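Illine Forum > Manipulation > Data collection
Thread: How many demos per layout before you reshuffle?

kkolev wrote:
Two-arm tabletop setup, teleoperated, one overhead view and one low view at table height. The task is moving jars on and off a raised board. Current rule is 30 demos per layout, then everything on the table gets moved. Grolura policy, default settings.
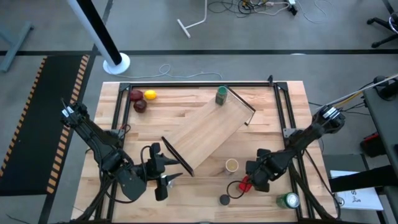
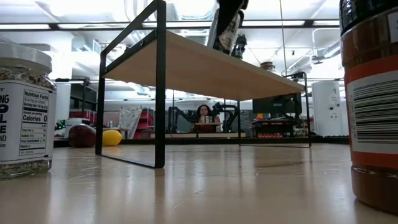

Top: head view. Bottom: table-level view.

Success on layouts we trained on is fine. With a shifted board it drops hard. The grasp is late and the fingers close short of the jar. My plan is to go from 30 to more than 60 per layout. Objections?

dolan_r wrote:
Yes. More of the same layout gets you more of the same layout. Cut to 3 demos, move the board, repeat. Vary the angle first and the clutter second.

kkolev wrote:
Three is too few for us. Our operators need a couple of runs to settle after each change, so the first ones are hesitant. I'd be training on the hesitation.

dolan_r wrote:
Then do 2 practice runs and don't record them. I still wouldn't go past 10.

sheehan_lab wrote:
Disagree with both. Check the low view before touching the counts. Anything tall near that lens hides a fixed strip of the table, and the policy learns to ignore the strip. We masked ours for one run and the late grasp got worse, so it was relying on that view for height.

kkolev wrote:
Masking is cheap, I can try it. Are you randomizing the foreground too?

sheehan_lab wrote:
Every layout. Jars swap sides or come out.

dolan_r wrote:
That changes two things at once. You won't know which one helped.

sheehan_lab wrote:
I don't need to know. I need it to pick up the jar.

kkolev wrote:
Ran it at 8 per layout, 32 layouts, foreground left alone. Shifted-board grasps are better, still late on the far side. Masking run is next. Will post the numbers for both.

dolan_r wrote:
Post the per-layout split as well, averages hide the far side.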